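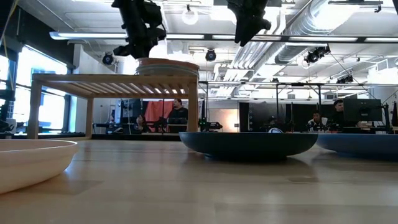

Report the ugly number first

6 min read

When a team publishes a success rate for a robot that handles plates and bowls, I want to know one thing before I look at the rate. Who decided that a trial was a success, and when was the rule written?

In February our group in the Jutgate project ran 162 trials of a two-arm policy trained on 3116 demonstrations. The task was to take plates from a stack and place them in bowls of different size. My colleague Sipho Maluleke wrote the scoring rule before the first trial and locked the file. I thought this was too strict. A plate that leaned on the rim of a bowl counted as a failure, even if any person would say "good enough".

After the trials I asked him to relax the rule. He refused, and we argued for two days. I now think he was right.

The problem with a relaxed rule is that we relax it only where we lost. I did not want to look again at the successes, where some plates were dropped from too high. I wanted to look again at the leaning plates. With such a habit, one can move a result by several points and never tell a lie.

Jhair Valderrama, who reviewed our draft, made the opposite objection. He said that a strict rule punishes methods which are slow but gentle, and that readers will compare our number with the softer numbers of others. This is true, and it hurts a little. But the answer is to publish the videos of all trials, also the bad ones, so that a reader can score them again with his own rule. We did this - it took one afternoon.

I would like reviewers to ask for two small things: the date of the scoring rule, and the full set of trials. A paper with 100 percent success and six selected clips teaches me less than a paper that fails often and shows me where.

Contact the author through the Jutgate project page. Text © the author. Back to top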